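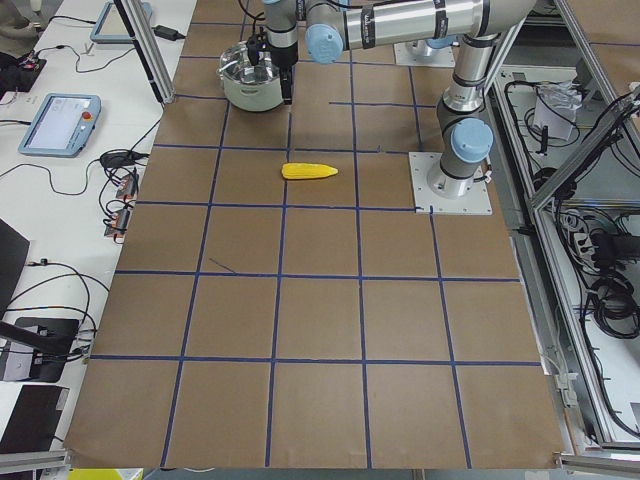

第五章 给桌面分格

一张桌子刚买回来的时候，所有人都觉得自己知道东西放在哪里。“在桌上”，“在那边”，“就在锅旁边”。说话的人一般正站在桌前，一边说一边用下巴指方向，听的人也站在桌前，于是沟通十分顺畅，顺畅到大家以为是语言的功劳。等到其中一个人去了隔壁房间，隔着门喊“锅旁边”，问题才暴露出来：锅有一整圈旁边。拿牛皮纸铺面、用深蓝胶带拉出方格以后，话就可以换一种说法了。那根黄色的玩具玉米躺在从远端数起的第二行，紧挨着一条竖线的右侧，尖头朝右；带玻璃盖的银色锅在最远的那一行，靠左。两句话都不漂亮，可是隔着门也听得懂。

本章讨论的就是怎样把一块平面分成格子，怎样给格子起名字，以及怎样在东西不肯老实待在格子里的时候把话说清楚。前四章讲过长度、角度、比例尺和草图，读者如果跳过了第三章直接翻到此处，多半也能读下去，只是在 5.4 节会有一小段不太愉快的时光。

需要的工具很少：一把钢尺，一卷胶带，一支铅笔，一块橡皮。橡皮的用量通常超出预期。

学完本章，你应当能够：
为一块矩形台面选定原点和方向，并写在别人看得到的地方；
计算胶带占掉的宽度，让各格的净尺寸相等；
用格名、格内位置和朝向三项记录一件物品的摆放；
对压线的物品作出前后一致的判断，哪怕判断本身有点武断。

5.1 没有格子的时候

先看一段记录，出自 Lestside 烹饪学校的器具交接本，当时学校的准备台上还没有任何标线：

“汤锅，左边。漏勺，汤锅后面。砧板，老地方。玩具蔬菜一套，教学用，随便放的。”

写的人心里有一张清清楚楚的桌子。可惜这张桌子留在了写的人心里。“左边”取决于站在哪一侧，准备台两侧都能站人；“后面”取决于哪里算前面；“老地方”要求读者在此地工作得足够久；至于“随便放的”，这是全篇最准确的一句，它如实说明了什么信息也没有。

我们把这类说法叫作相对描述。相对描述依赖三样东西：一个参照物，一个观察者，一个默认的方向。三样当中只要有一样变了，整句话就跟着变。最麻烦的是参照物本身也会被人拿走。汤锅一旦进了水槽，“汤锅后面”的漏勺便失去了住址，尽管它一毫米也没动过。

格子的用处在于给所有物品找一个共同的参照物，这个参照物粘在桌面上，一般不会有人拿它去煮汤。

相对描述当然也有优点。它快，而且在面对面的场合几乎不出错。请同桌递盐的时候报出格名，语法上没有毛病，但下次聚餐大概就没有你了。判断何时需要格子，可以参考下面几种情形：记录者和阅读者不是同一个人；同样的摆放要在以后重现；两组摆放需要比较；桌上有多件相似的物品。符合其中一种，就值得去找胶带。

5.2 原点、方向和名字

分格之前先定原点。原点可以选台面的任何一角，本书统一取操作者站立一侧的左角，理由很平常，大多数人的尺子从那里开始放。从原点向右数列，从原点向远处数行。列用字，行用数，这样读到“乙三”时不必猜哪个是行哪个是列。

列名取甲、乙、丙、丁、戊。五列的台面正好用到戊，再宽就得动用己，而己和已、巳放在一起，会给抄写的人带来终身的怀疑。遇到更宽的台面，建议改用其他标记，或者换一张窄一点的桌子。

行号从近处数起，第一行贴着操作者。有些教材从远处数起，理由是俯看平面图时远处在上，而读表格习惯从上往下。两种办法都行。不行的是一张桌子上两种办法都用。本章开头那段话从远端数行，正文从近端数行，细心的读者已经注意到了，粗心的读者正好体会一下在同一份文件里改换约定是什么感觉。从现在起，全章一律从近端数起，直到习题结束。

原点和方向必须写出来，写在桌面上最好，写在记录的第一行也可以。Escobar 仓储公司的培训手册要求在原点处贴一小块三角形胶带，尖端指向第一行的方向。这个做法值得借鉴，前提是三角形剪得像三角形。手册附录里收了一种“近似圆形的三角形”，供新员工引以为戒。

名字一旦定下，就不要再改。有人喜欢在半途给某个格子起外号，比如把常放调料的格子叫作“盐格”。过了一阵子盐搬了家，外号留了下来，于是盐格里放着抹布。外号之所以诱人，是因为它比“丙二”好记；它之所以误事，原因完全相同。

5.3 胶带是有宽度的

几何课上的直线没有宽度。胶带有。这件事听起来不值得单独占一节，可是每一届学生里都有人把它忘掉，然后得到五个宽窄不一的格子，并且坚持说是桌子的问题。

设台面净宽 1000 毫米，要分成五列，台面左右两边以桌沿为界，不另贴线。五列之间需要四条胶带。胶带宽 28 毫米。

先看常见的错误做法。把 1000 除以五，每 200 毫米画一条铅笔线，再把胶带的中线对准铅笔线贴下去。中间的三列两侧各被胶带占去半条，即 14 毫米，净宽是 200 减去 28，得 172 毫米。最左和最右两列只有一侧有胶带，净宽 186 毫米。两种格子相差 14 毫米，放一口大些的锅进去，边上的列刚好，中间的列压线。锅并没有变大，但做记录的人往往先怀疑锅。

正确的做法是先扣掉胶带，再分剩下的宽度：

胶带总宽：4 × 28 = 112 毫米
可用净宽：1000 − 112 = 888 毫米
每列净宽：888 ÷ 5 = 177.6 毫米

接下来求各条胶带中线到左侧桌沿的距离。第一条是一个净宽加半条胶带，即 177.6 + 14 = 191.6 毫米。以后每条再加一个净宽和一整条胶带，即 205.6 毫米。四条中线依次在 191.6、397.2、602.8、808.4 毫米处。检查时看首尾是否对称：808.4 加 191.6 等于 1000，合格。

钢尺上没有十分之六毫米的刻度，胶带更没有这样的自觉。实际操作时把位置取到整毫米即可。计算时保留一位小数，只是为了不让取整的误差提前混进来，和其他误差交上朋友。

说到误差，还有一条规矩：所有位置都从同一条桌沿量起。若每贴一条就以刚贴好的那条为准量下一条，每次偏 2 毫米，又恰好都朝一个方向偏，到第四条时就偏了 8 毫米。有人说误差有正有负，会互相抵消。误差有时确实如此，不过它们很少在检查的前一天这样做。

若台面四周也要贴边线，胶带的条数随之增加，算法不变。请读者自己推一遍，推完以后再翻到书末对答案，次序颠倒的话收获会小一些。

5.4 铺底纸

直接在桌面上贴线，撕的时候可能带走漆面，也可能留下胶。先铺一层底纸再贴线，日后可以连纸带线整张换掉。牛皮纸颜色均匀，不反光，铅笔痕迹看得清，是常用的选择。Duteck 的学生手工纸按卷出售，展开以后会怀念自己是一卷纸的日子，两端总想翘起来。铺之前反着卷一次，静置一夜，能让它冷静些。

纸边翘起对分格的影响比看上去要大。边缘抬高以后，靠近边缘的一行在水平方向上变短了，从正上方量和贴着纸面量会得到两个数。放在那一行的轻东西还可能自己挪位。处理的办法是在纸边加压条，或者让纸多出一截，折到台面下沿固定。若翘得轻微，又不影响最近一行的使用，可以在记录里注明后继续工作。完美主义者此时可以去喝杯水。

底纸铺好以后先贴横线还是先贴竖线，没有定论。要紧的是一个方向全部贴完再贴另一个方向，这样交叉处的上下层次一致，揭换某一条时心里有数。贴的时候两个人各执一端，先拉直，悬空对准两头的铅笔记号，再从中间往两头按下。一个人贴也可以，方法是先按住一头，慢慢放带，眼睛看着远处的记号，手负责近处的胶带。手和眼睛的分工一旦谈不拢，线就会弯。

第三章讲过用远近两张草图核对同一块平面。斜着看一张分好格的桌子，近处的格大，远处的格小，这是透视造成的，与贴线的手艺无关。想知道格子究竟匀不匀，只能用尺。用眼睛检查的人分两类，一类总觉得匀，另一类总觉得不匀，他们看的常常是同一张桌子。

5.5 格名之外还要写什么

只写格名，记录还不完整。格子比物品大，物品在格内可以靠左、靠右、居中，也可以斜着。对圆形的器物，写清格名和格内位置就够了，除非它有柄。对长形的器物，还要写朝向。 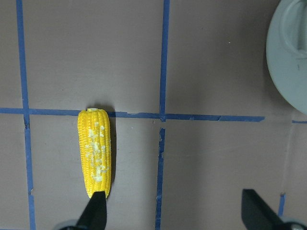 图 5-1 玉米的上端抵着横线，蒂尖略微压到胶带

朝向分两步写。第一步写长轴：与横线平行称为“横放”，与竖线平行称为“竖放”，都不是的称为“斜放”，并注明偏向哪一侧。第二步写端头：长形物品两端不同的时候，说明哪一端朝哪边。玉米模型有蒂有尖，写“竖放，蒂端朝远”，四个字加四个字，意思已经齐全。图 5-1 里的那根顺着竖线的方向摆放；本章开头的那根是横着的。同样一根玩具玉米，换个朝向，占用的行列空间就不同，旁边还能不能再放一件东西，答案也可能不同。若只在本子上写“玉米一根”，两种摆法就成了同一种。

有些物品分不清哪一端是哪一端，比如擀面杖。此时只写长轴即可，不必为了填满表格而给擀面杖指定头尾。Plidar 教具厂曾在木棒的一端涂了红漆以便区分，学生很快发现可以把红端统一朝向自己，记录因此整齐得可疑。

格内位置不要求量到毫米。把每格在心里再分成左、中、右和近、中、远，用两个字描述就够，如“左远”“右中”，两个方向都居中的写“正中”。需要更细的精度时，与其在一个格里塞进许多形容词，倒不如把格子贴密一些。也不要贴得太密，胶带宽度不会随着格子一起缩小，贴到最后，桌上会只剩下胶带。

于是一条完整的记录包含三项：格名，格内位置，朝向。例如：

玉米模型，乙四，左远，竖放，蒂端朝远。
汤锅，甲五，正中。
木勺，丁二，右中，斜放，勺头偏左。

三行字读起来像一份过于认真的家书，但照着它可以把一张桌子重新摆出来，这是“老地方”办不到的。

5.6 压线

物品压线是分格工作中争论最多的一件事，参与者往往非常投入。先把情况分开。

物品的边缘碰到胶带而没有盖住胶带，叫“抵线”。抵线的物品仍然算在原来的格内，不需要讨论。

物品有一部分盖在胶带上，但没有越过胶带进入邻格，叫“压线”。压线的物品归入它大部分所在的格，并在记录末尾加一个“压”字，写明压的是哪一条。图 5-1 的情形值得多看一眼：主体停在线的这一侧，淡色的蒂尖却稍稍搭在胶带上。严格按定义，这属于压线。有人会说那只是个蒂。定义里没有给蒂留出例外，一旦给蒂留了例外，锅柄就会来问自己算不算，接着是壶嘴。

物品越过胶带进入邻格，叫“跨格”。跨两格的，两个格名都写，面积大的在前。面积相差无几时，写离原点近的在前。这条规则没有什么深刻的道理，它的好处是两个不同的人会得出同一个答案。

判断压线时应当从正上方看。从侧面看，有高度的物品会遮住身后的线，让人误以为压了上去；矮的物品不太有这个问题，高的物品几乎总有。锅就是典型。看锅的位置要看锅底的外沿，锅盖和锅耳伸出去再远也不算。若习惯看锅口，遇到上宽下窄的锅，记录会系统地偏大，而且偏得很有信心。

练习判断时，可以请两个人各自独立记录同一张桌面，写完再对照。不一致的地方多半集中在压线和朝向两项。对照时先查定义，再看桌面，最后才互相看。

5.7 线旧了怎么办

新贴的线笔直，交叉处方正，让人产生一种可以长期不管的错觉。用一段时间再看，横线略有起伏，有的地方起毛，有的地方撕破后又叠贴了一层，上下两段竖线在交叉处错开了一点，中间还留着一小段空隙。图 5-1 中这几样都能找到，可以当作一张体检表来用。

旧线带来的问题有两类。一类是线断了，格与格之间在那一段没有界。处理的约定是：空隙两端的胶带照直连起来，连线即为界。错开的两段竖线不能照直相连，就各管各的，上段管横线以远，下段管横线以近。这样一来，同一列在横线两侧的边界并不对齐，列名仍然相同。初学者对此常感不安，不妨想想街道，许多街过了路口也要歪一下，门牌照样往下排。

另一类是线弯了，格子不再是矩形。轻微的弯曲不影响格名，但会影响抵线和压线的判断，因为物品边缘是直的而线不是。此时以物品接触处的那一小段胶带为准，别处弯成什么样与它无关。若一条线从一端到另一端外斜得厉害，格子近宽远窄，就应当重新贴，别再想办法解释。

什么时候换线，各处标准不一。Lestside 的做法是每年五月整张更换，无论新旧。这个标准简单，也容易执行，只有四月里撕坏线的人觉得不划算。Escobar 的做法是凡偏离原位超过 2 毫米即换，于是需要有人经常拿尺去量，而量的人靠在桌边，袖子又把线蹭起来一点。两种办法本书都不反对，读者可以按自己的袖子来选。

补线时有一条应当遵守：旧的不揭干净，不要在上面叠新的。叠了两层的地方会厚出一道棱，轻而圆的东西碰到它就停住，停住的位置看上去总是恰好抵线。一份抵线特别多的记录，有时说明摆放者很讲究，有时说明胶带很厚。

5.8 本章以后的安排

下一章把格子竖起来，讨论架子和抽屉，那里多出一个方向，也多出许多够不着的地方。在那之前，请先在自己手边的桌面上完成一次分格。桌上若已经堆满东西，应先清空再量，绕着杂物贴线的做法我们见过，成品很像一张地铁图。

动手之前，把以下几项写在一张纸上：台面净宽和净深，胶带实测宽度，打算分的列数和行数，原点所在的角。胶带宽度请用尺量，包装上的数字是胶带对自己的看法。然后按 5.3 节的办法分别算出横竖两个方向的净尺寸。横竖净尺寸不必相等，若希望格子是正方形，就先定较短一边，另一边多出的部分留作边空，用来放铅笔和橡皮。边空不编号，放在边空里的东西也不进记录，但吃完的苹果核除外，请拿走。

贴好以后，挑一件圆的、一件长的、一件带柄的器物摆上去，各写一条记录，收起器物，把纸交给另一个没有看过桌面的人，请他照着摆回来。摆错的地方先不要纠正，拿笔在记录上圈出让他摆错的那个词。圈得最多的词，下一节课要用。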